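Flullow Forums > Bench Automation > Kits and Reviews
Thread: Pellemar Kiro gripper kit, one month of patch cables

ratchetjaw wrote:

I bought the Kiro kit in October, the one with the wrist camera and the orange fingers. The sales page promises "dependable handling of everyday connectors," which I took personally, as a man with a test bench full of everyday connectors.

The job is dull. Small black network box on a table, yellow patch cable in one end, arm takes the cable by the plug end. I want it to do that all night while I sleep. So far it does it for part of the evening while I watch.

Good: the camera mount is solid and the fingers don't mark the cable. Setup took me 4 hours, 30 minutes of which went to reading the manual. The rest went to recovering from the manual.

Less good: the fingers are fat. With a row of ports side by side you have very little room, and the software's idea of "centered" is generous. It also loses its home position if you power it down in the wrong order, and there are several wrong orders.

Wrist camera shots from the bench:

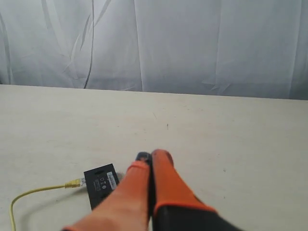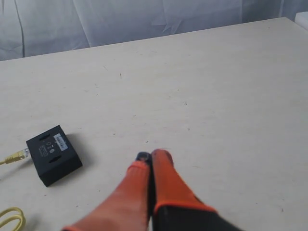
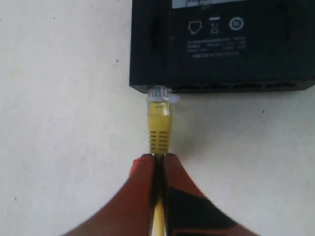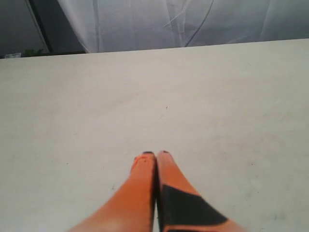
Third one is the hold I'm after, just under the boot.

Reply from mothballed_plc:

Nice grip in the third. I'd still worry about pulling on the jacket. Your connector has a perfectly good latch and the Kiro has no opinion about latches whatsoever. I ran mine on coax for a while and went back to a human, who was slower but could be bribed with lunch.

Reply from Marin Atanasov:

I disagree on the jacket. Gripping the boot itself is worse, the ribs let it rock and the plug goes in crooked. Under the boot is right if you keep the force low. Mine is set to 8 on the slider. Don't ask me 8 of what, the manual doesn't say.

ratchetjaw, what are you running for fingertips? If they're the stock ones, budget for spares. The dark tips are the first thing to go.

Reply from ratchetjaw:

Stock. I have spares on order from Pellemar, "ships soon." It has been shipping soon for quite a while.

Reply from gasketcase:

Am I the only one who thinks the price is silly? You can print fingers. You can buy a camera. What's left is a black plastic housing and a login page.

Reply from mothballed_plc:

You can print fingers. I have seen your printed fingers.

Reply from gasketcase:

Those were prototypes.

Reply from Edvin Söderlund:

We sell the Kiro at Söderlund, so salt to taste. The homing problem is real and there is a firmware update for it dated 15th December. It does fix the shutdown order. It also resets your force setting to the default, so write yours down first, Marin.

On wear, we tell people to check the tips every 1,000 cycles. If you see the cable creeping in the grip before that, the force is too low or the fingers are out of line. Swapping the tips won't help with either.

Reply from Marin Atanasov:

Too late. It's been reset. What was the default in, newtons?

Reply from Edvin Söderlund:

I'll have to ask.

Reply from ratchetjaw:

Updated tonight. Homing survives a power cut now, so I'll give them that. Keeping the kit for the time being. Gasketcase, if you have a file for narrower fingers, post it. I'll print them myself.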